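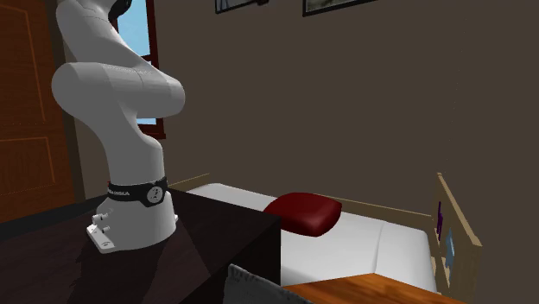 JIDCOMBE DEALERSHIP OPENS DOORS ON NEW USED CAR CENTRE AND WORKSHOP

Skesenico Cars, the family-run used car dealer that has looked after drivers in Jidcombe since 2000, is delighted to announce the opening of its new sales and servicing centre on the site of the old Zariņš tyre depot.

The new centre opens to the public in June and brings the showroom, the workshop and the parts counter together under one roof for the first time. Customers who have been with the business for a while will remember the old arrangement, with the cars for sale on Station Approach and the servicing done at the far end of Mill Lane, and a fair bit of walking (or a lift from whoever was free) between the two. Those days are over, and while there are one or two people on the team who say they will miss the fresh air, most are looking forward to having the kettle and the ramps in the same building.

Inside there are 3 heated servicing bays, an MOT bay with a viewing area, and a covered handover space where buyers can go over their new car with a member of the sales team without having to stand in the rain. Outside there is a much larger forecourt, with proper customer parking at last, and wider gaps between the vehicles so that you can open all the doors and have a good look at the boot. Anyone who tried to get a pushchair round the back of an estate car on Station Approach will know what a difference that makes!

Macario Becerra, who started the business with a single rented pitch and is still to be found on the forecourt most mornings, said: "I'm so pleased, I really am. We had been talking about moving for years, and every time we came close something would come up, or the place would be wrong for one reason or another. Then the old depot became available and I went and stood in it for an hour and thought, yes, this will do us very well. We have sold cars to people in this town whose children are now coming in for their first one, and I wanted them to have somewhere comfortable to do it. It's the same faces and the same way of going about things. We've just got more room to do it in."

The range of cars will grow along with the building. Small hatchbacks remain the mainstay, and there will always be a good choice for new drivers and for people who mostly pop to the shops and back, but the team has also been buying in more family estates, seven-seaters and hybrids after so many requests for them. A separate row has been set aside for fully electric cars, with charging points beside it, and customers are welcome to come and ask anything they like about running one, whether or not they are thinking of buying just yet.

Every car is inspected in the company's own workshop before it goes on sale, and comes with a fresh MOT, a full valet and a written copy of the inspection report. Part exchange is welcome on any make or age. Test drives can be taken alone or with one of the sales team, and the route now includes a stretch of dual carriageway as well as the lanes, which gives a much better idea of how a car behaves at speed.

Servicing and repairs will be run by workshop manager Yesenia Barrera, who joined the company as an apprentice and has worked her way up through every job in the building. She has taken on 2 new technicians ahead of the move and hopes to offer an apprenticeship place later in the year.

"What I like best is that people can come and see what we're talking about," she said. "If I ring you up and tell you a bush has gone in your suspension, that might not mean a great deal, and I don't blame anybody for wondering. Now I can walk you through from the waiting area and show you. We'll look at it together, I'll tell you what needs doing straight away and what can wait until the next service, and then you can go off and have a think about it. I would much sooner spend ten minutes explaining than have someone drive home worried."

The workshop will open early, from 7.30am, so that cars can be dropped off before work, and there is a key safe by the main door for anyone who needs to leave or collect a vehicle out of hours. Courtesy cars are available but do get booked up, so please mention it when you ring.

To mark the opening, the first customers to book a service at the new centre will receive a free winter check later in the year, covering the battery, tyres, lights, wipers and coolant. Existing members of the Losteo service plan will have it added without needing to do anything, and their plans, prices and renewal dates all stay exactly as they are.

The Mill Lane workshop will carry on as normal until the move is complete, and any booking already made will be honoured. The team will telephone each customer whose appointment falls during the changeover to confirm which address to come to. If you are at all unsure, give them a ring, or call in at Station Approach, where somebody will be glad to point you in the right direction.

ENDS

Notes to editors

Skesenico Cars sells and services used cars and light vans in Jidcombe and the surrounding villages. Macario Becerra and Yesenia Barrera are both available for interview, and visits to the new centre before opening can be arranged through the sales office.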